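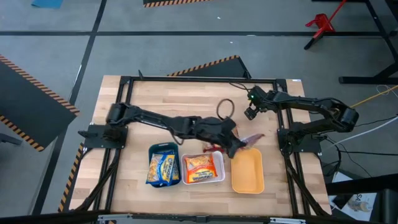

Sorting snack bags into bins and trays, two arms on one table.

To: Grolilora list
Subject: Re: can they do chores yet?

I've read the Edholm post twice now and I still don't buy it. Quoting the part I mean:

> Snack sorting is basically done. Our arms put away nearly 500
> bags in January and we only stepped in 17 times. Give it a year
> and the same setup will be stocking your pantry. People on this
> list keep moving the goalposts.

Seventeen times is a lot. If my kid called me into the kitchen that often to help put away chips, I'd do it myself and send the kid outside. And what counts as stepping in? If a bag slides off the table and you set it back, is that one? The post doesn't say.

Look at what the job is, too. Three open containers in a row, a bag on a bare tabletop, arms bolted to a frame. My pantry has a door that sticks and a shelf with a lip on it. The bags come home under the canned tomatoes, half of them crushed. I would like to see one arm open the door.

I'll give them this much: bags are hard. A box stays a box when you squeeze it. A chip bag folds, slips, and catches the light, and a grip that worked on the last one may pop the next. We tried something like it at the Tokville shop with single-serve packs for the break room. Our best run was 31 bags before a drop, and our worst was none. The person we were trying to spare did the whole crate in 15 minutes, while talking.

So before anybody says "done" again, I'd want answers on the two points below. Olteanu has a decent test sheet for this kind of thing and I can post it if there's interest.
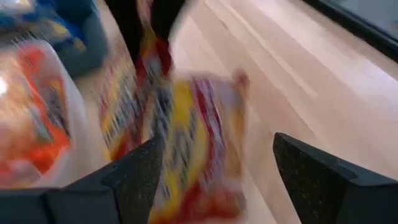
1. The grip

How hard are the fingers closing, and does anyone check the contents afterward? A bag of crumbs in the right tray shouldn't count as a success.

2. The mix

Were the bags all one brand and size? Clear bags too, or only printed ones? Send the list of what was used, failures included, and I'll read it with an open mind.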